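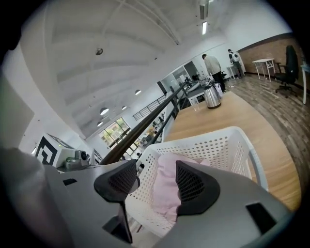
Cesto perfurado Prunel: três meses de convivência

Comprei o cesto branco da Prunel em agosto, na loja online da Ferrand, por 23 euros. O anúncio prometia "organização respirável para toda a casa", o que em português corrente quer dizer um cesto de plástico com furos. Muitos furos, em filas, redondinhos. A minha amiga Inès Riviere perguntou se eu tinha comprado um escorredor de massa com ambições.

O meu vive na ponta da mesa de madeira, no piso de cima, do lado oposto ao da chaleira. A função oficial é guardar panos. A função real é guardar um pano, o cor-de-rosa, que nunca ninguém dobra e que ali dentro, todo amarrotado, passa por arrumado. Só isto já vale metade do preço.

O que gostei

É leve e pega-se bem pelo rebordo com uma mão, enquanto a outra segura o café. Os panos húmidos secam sem ganhar aquele cheiro a cave que o meu cesto anterior, um Clolura de tampa, cultivava com dedicação. Lava-se debaixo da torneira em 30 segundos e o branco ainda está branco, apesar de um incidente com açafrão.

O que gostei menos

Os furos deixam passar o ar e também as migalhas. Quem o pousa numa mesa clara vai encontrar por baixo um pequeno arquivo dos lanches da semana. Também desliza: não traz pés de borracha, e junto à beira de uma mesa que dá para o corrimão isso dá-me algum nervoso. Resolvi com um bocado de tapete antiderrapante cortado à tesoura – 300 gramas de cesto não fazem grande força para ficar quietos.

E depois há a etiqueta. Vinha colada no fundo, por cima dos furos, e saiu em tiras ao longo de uma noite inteira. Usei azeite, água quente e palavras que não escrevo aqui.

Comparação rápida

O modelo da Dreketo custa menos, mas o que experimentei em casa da Rhona Strachan torcia-se quando o levantei cheio. O da Prunel aguenta panos, molas e uma toalha sem se queixar. Com livros não tentei, e não recomendo.

Nota: quatro em cinco. Já encomendei um segundo para as molas, em cinzento, e desta vez pedi sem etiqueta. Responderam que iam ver.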